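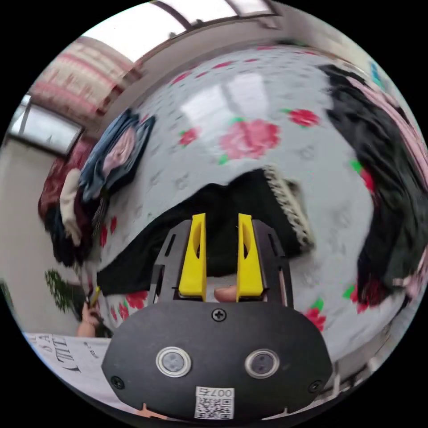

ORNDEN, February

Kenov Publishing Releases "Fold It on the Bed," a Short Guide That Promises Very Little

Kenov Publishing today released "Fold It on the Bed," a printed guide to sorting and folding a household's clothes using the bed they usually end up on anyway. The guide costs $5. It will not change anyone's life, and Kenov asks stores not to shelve it with the books that say they will.

The market for tidying advice is crowded, and much of it deserves a hard look. Shoppers are told to buy drawer dividers before they have opened the drawer. They are told that a shirt folded into a small upright packet will stay that way, in a house where people get dressed in a hurry. Kenov's editors went through a shelf of these books while preparing the guide and found few that dealt with the ordinary heap: dark clothes at one side of the bed, a folded pile at the other, and one black thing in the middle that has to be turned around before anyone can tell which end is the neck.

"Fold It on the Bed" deals mostly with that heap. It covers long sleeves, knits, trousers, and pieces with an edging that catches or curls. Its advice on sweaters takes up less than a page, and the editors still think it runs long.

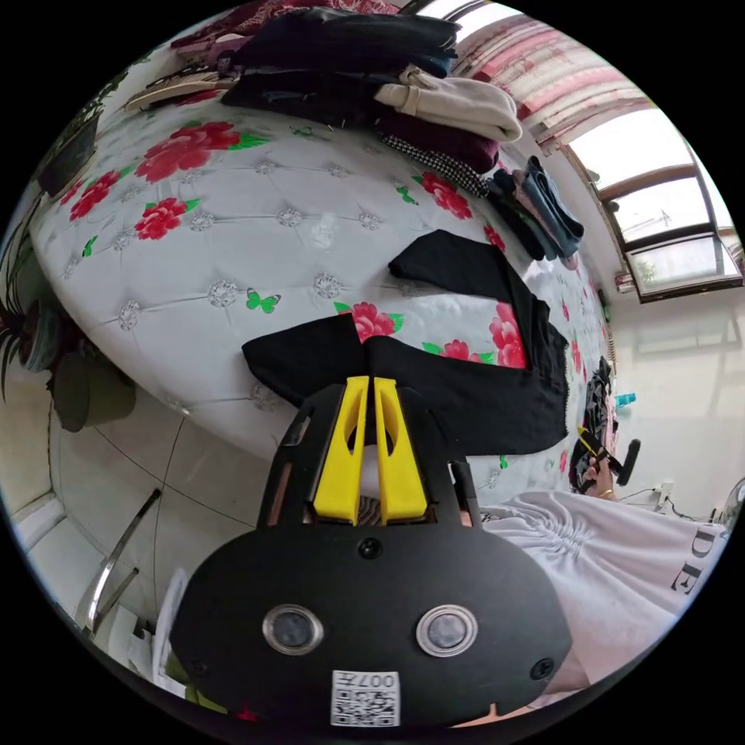 Shinji Takagi, shown an early copy, doubted that any folding method survives its first week in a shared closet, and said he would be more impressed by a guide that told people which clothes to leave unfolded. He added that "a neat stack is mostly a picture of a good afternoon." Kenov kept the remark and added a section on hooks.

The publisher also looked at how often people finish the job. In a mail-in questionnaire sent to Kenov's own customers, which drew about 500 replies, the most common answer was that folding stops when somebody needs the bed. These were people who already buy books about housework, and the result should be read with that in mind. Kenov makes no claim about the general public.

Readers are asked to fold in the order the clothes come to hand. The usual instruction to sort everything by type first was tried in drafting and dropped. It made more piles, and the piles got mixed up again on the way to the dresser.

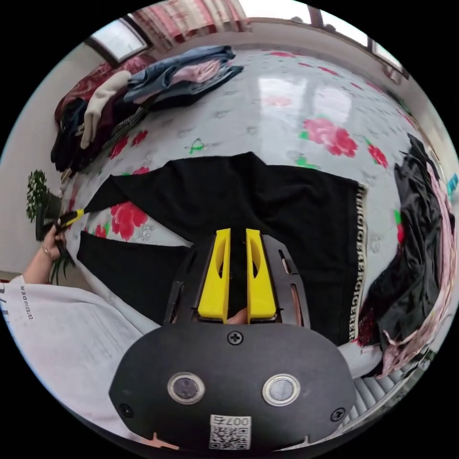 Dark clothing gets the longest chapter in the guide. Black on black is hard to read, seams vanish, and the standard drawings in folding books assume a pale shirt with a collar. Kenov's advice is to find one edge that can be trusted and work from it. A lettered trim running down the hem does the job well, as it shows at once where the side of the garment is, even when the rest has been pulled into a curve. Plain pieces are harder. For those the guide suggests feeling for the side seam and accepting a fold that is a little off.

The chapter on bedding is shorter and more doubtful. Kenov was offered a section recommending a plain sheet as a folding surface, on the theory that a busy flower print makes clothes harder to see. The editors saw no good evidence for it. Clothes can be folded on roses or peonies, and a household that likes its flowers should keep them.
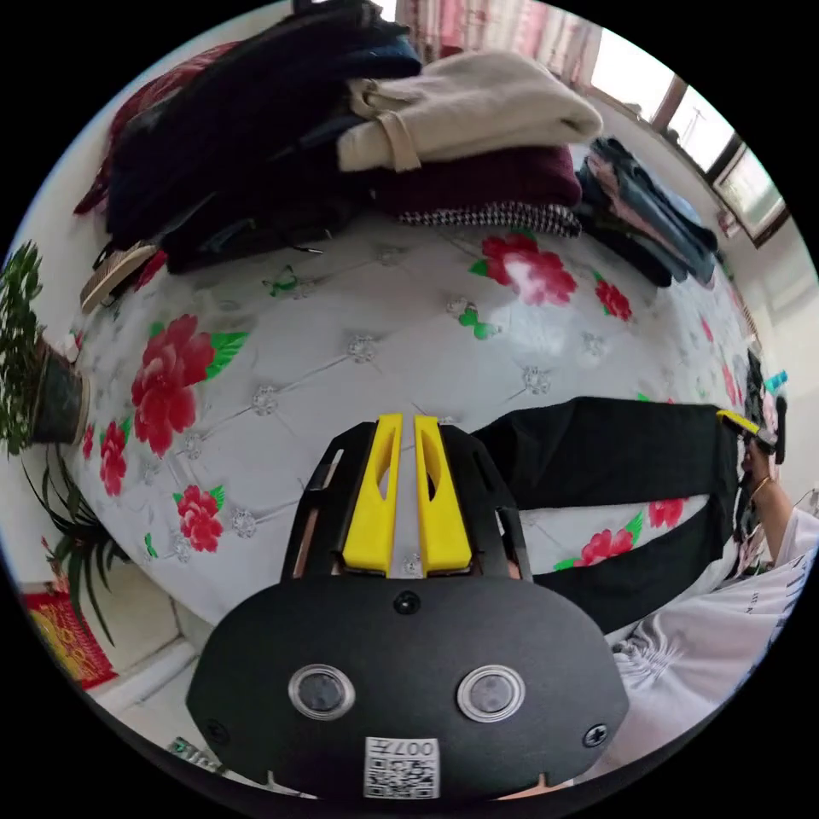

Folded clothes along the far side of a floral sheet, with black trousers laid out at right.

"Fold It on the Bed" is available this month at Gauthier stores and by mail from Kenov. It comes in 2 formats, a stapled booklet and a large-print edition, both at the same price. Namora is handling orders from libraries. There is no app, no membership, and no matching set of boxes.

Review copies can be requested from the Kenov press desk in Ornden, open until 4 p.m. and closed Saturday.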